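**Gredeo sets equipment budget for second phase of garment-handling work**

Gredeo has approved the purchase of 52 hand-held grippers for the next phase of its garment-handling project, replacing a plan to lease them by the month. Delivery is set for March, with Bumis as the supplier of the complete units and Fenance handling the payment schedule.

The order covers grippers, cables, spare fingers and mounting screws. It does not include robot arms. Those remain in a separate budget line that will be reviewed once the recorded folding data has been tested on the Kun software platform.

"The arms are the expensive part, and they can wait," said Simone Rangel, who prepared the purchase plan. "What limits us now is the number of hours we can record in homes, and that depends on how many working grippers we can send out."
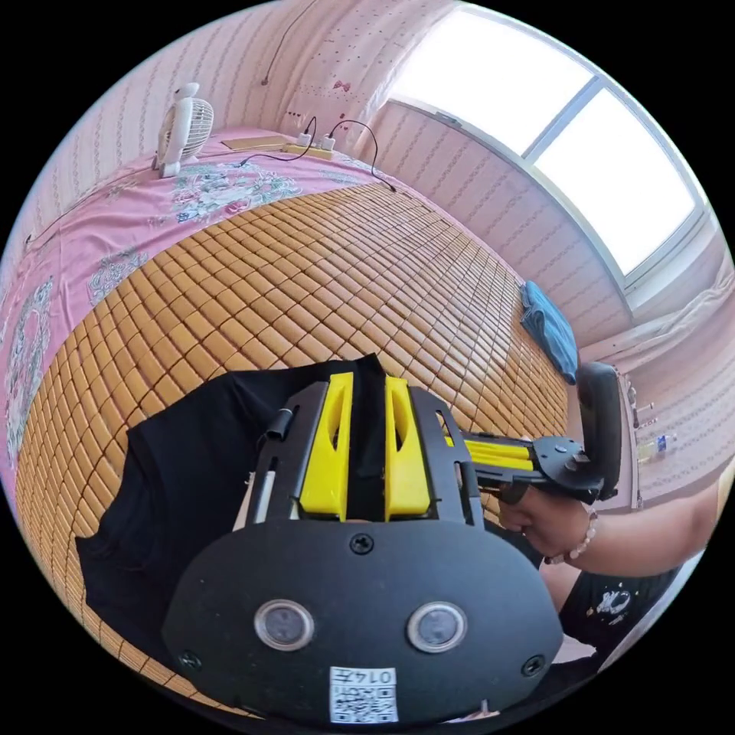
A hand-held gripper closed on a black garment on a bamboo mat.

Under the plan, 49 units will be assigned to recording sites and the remaining three held as spares. Kibet Obura, who manages field equipment, had asked for a larger reserve. The request was turned down on cost grounds, and the money went to finger sets and connectors, the parts replaced most often during the first phase.

Each site will be budgeted for 200 hours of recording. Clothing tasks come first: picking up, spreading, folding and stacking. Dark fabrics are listed as a separate category in the task sheet, after reviewers found that folds in black cloth were harder to label than folds in lighter material.

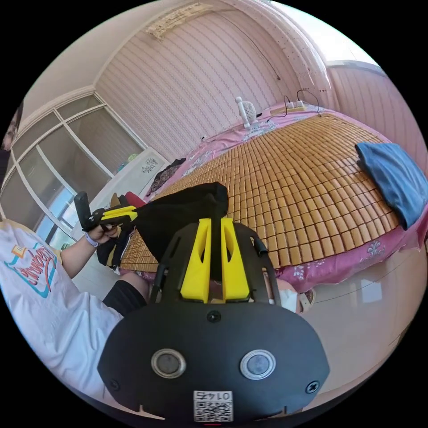 Power and storage were also added to the budget. Sites working in bedrooms and other small rooms will each receive an extension lead, a charger and a second storage drive. Ákos Illés, who reviewed the first-phase costs, said these items had been bought locally and claimed as expenses, which made the true cost per site difficult to calculate.

Operator training is budgeted at one day per person. Gerrit Fourie will run the sessions and check each gripper's calibration before it is issued. Units that fail the check go back to Bumis under the supply agreement, with return shipping paid by the supplier.

Gredeo will decide on a further order when the combined folding set reaches 1000 accepted recordings. Price terms for additional units are fixed until then.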